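Subject: Re: [trullness-humor] Headlines segment for the April show

Tomás Hanrahan wrote:

> Folks, I have 17 headlines in hand and room for nine. The Shao
> ferry joke ran long on its feet at the read-through and I would
> like to lose it. Also, does anyone outside Wanonlow know what
> the parking thing is? If we have to explain the news before we
> make fun of it, we've lost the back half of the room.
>
> Send me cuts, swaps, anything. Nothing too mean about the mayor
> please, she bought two tickets.
>
> Tomás

Hi Tomás, and hi everybody,

First of all, thank you for pulling these together again, because I know what your inbox looks like the week before a show (mine is bad enough and I only write the songs!). I read all 17 out loud to myself last night with a pencil, doing the anchor voice, and I laughed at more of them than I expected to at that hour.

Please don't lose the ferry joke altogether. The setup is long, I grant you, but the headline by itself is lovely: "Shao Ferry Arrives On Time, Passengers Not Ready." You could stop right there and go on to the next one. All the business afterward with the captain and the sandwich is where it sags, and I say that as the person who wrote the sandwich.
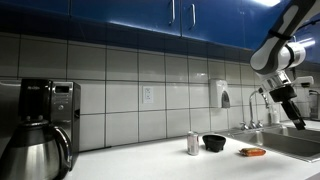
On the parking thing, I think you can get there in one line. Everybody has been towed somewhere. Try "Wanonlow Adds 300 Parking Spaces, Loses Map" and leave out the bond measure, the two hearings and the bit about the diagonal stripes. I'm fond of the stripes too, but they only got a laugh from my brother-in-law, and he paints stripes.

I would cut the Tirkik one. We did a phone company joke in the fall and another at the holiday show, and 582 minutes on hold is a funny number only if you haven't heard us do 40 already. If you want something in its place, how about this:

LIBRARY FORGIVES ALL FINES
Patrons still not ready to forgive library.

It probably needs a second line. I had one in the car and it's gone, so if somebody quicker than me wants to take a swing at it, please do!

As for the mayor, I think she'd be more hurt to be left out. She asked me at the bakery whether she was in it, and I said I couldn't possibly comment, and she looked delighted. The ribbon-cutting one is gentle enough, especially if you read it and don't give it to Act Two, where people tend to do the walk.

I'll have new words for the closing song by tomorrow evening, same tune, one less verse.

Warmly,
Your alto on the left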